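Zumdale Gripper Finger Wrap Kit
Sold by Drellville Parts & Benches, Brorville
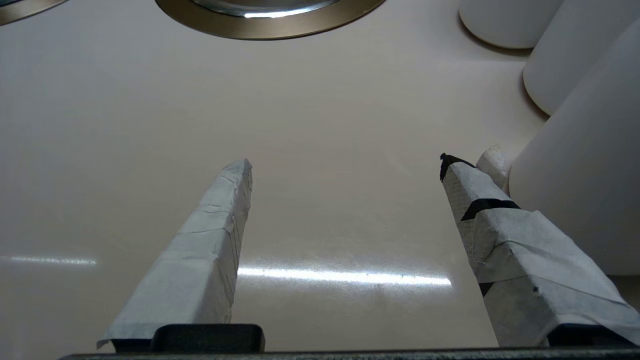 Wrapped fingers, open, on a glossy beige counter with three white cylinders at the right.

Okay, so I get asked the same thing at least once a week: can these arms do the dishes yet? I sell the little soft parts that go on the end of them, so people figure I must know. My answer is sort of. They can do a piece of the dishes, on a good day, with somebody nearby holding a coffee and ready to hit stop.

The Zumdale kit is for that piece. It's a set of white wraps for two-finger grippers, the kind you see on small bench arms, and it gives bare fingers a bit of grab and a bit of squish. Cups and jars are what most of my customers start with (me too!) and plain hard fingers on a smooth cup are a pain. They skate. You close a little harder, the cup scoots away, and now you're closing on air.

What you get

3 pairs of pre-cut wraps, white
1 roll of black tape for tips and bands
1 cleaning cloth
A folded instruction sheet that Siham Sayegh drew by hand, and it's better than anything I ever wrote

Part number 2430. Fits straight or tapered fingers. If yours are hooked, write to me first, I may have something in a drawer.

Putting it on

Wipe the finger down and let it dry. Start at the base, go up, and overlap each turn by half. It will wrinkle. Mine always does, and I've stopped fussing over it, although Tamer Boutros at our Issa shop can get one nearly flat and likes to leave it on the counter where I'll see it. Black tape goes on last. Put a cap over the tip if you work near hard edges, and add a band farther down if the wrap wants to lift. Open and close the gripper a few times before you trust it with anything you care about.

So can they do chores or what

Here's where I've landed after a couple of years of selling to people who try. Picking up one cup from a clear counter, sure. Moving it to a spot you picked ahead of time, usually. Three cups close together is harder than it sounds, and the wraps make the fingers fatter, so you need more room between things. Shiny counters are a headache too. Overhead lights leave long bright streaks on them and some camera setups get confused about where the surface is. I tell people to try a dull mat before they spend money on anything, including my stuff.

Shop-floor work is further along, I think, mostly for dull reasons. The parts show up in the same place and somebody sweeps. Jasper Van Dijk has an arm loading trays at his place and he changes the wraps whenever they get grubby. He'd never let it near his kitchen. Mine at home can put away cups if I line them up first, which takes me longer than putting away the cups. I still love watching it.

Things I'd want to know before buying

These are for light dry work. Water gets in under the overlaps and the wrap goes mushy, so please don't use them in a sink. Keep them off hot pans. They aren't rated for food contact either; grab the outside of the cup and leave the rim alone.

They wear out. I rate a pair for 3000 closes on smooth cups, less on anything rough, and the tips go first. You can patch a tip with the black tape and keep going for a good while.

Ordering

Single kits ship from Brorville. Labs and schools can order the box of 100 pairs, same wraps, no cloth. Ask for Hiba Atallah on bulk orders, she does the quotes and she's much quicker at email than I am. Gray wraps are out of stock until February.

Returns are fine on unopened kits. If you opened it and it doesn't fit, send me a picture of your fingers (the gripper's!) and we'll sort something out.

Ziad Yammine
Page updated Sunday, September 3, 2023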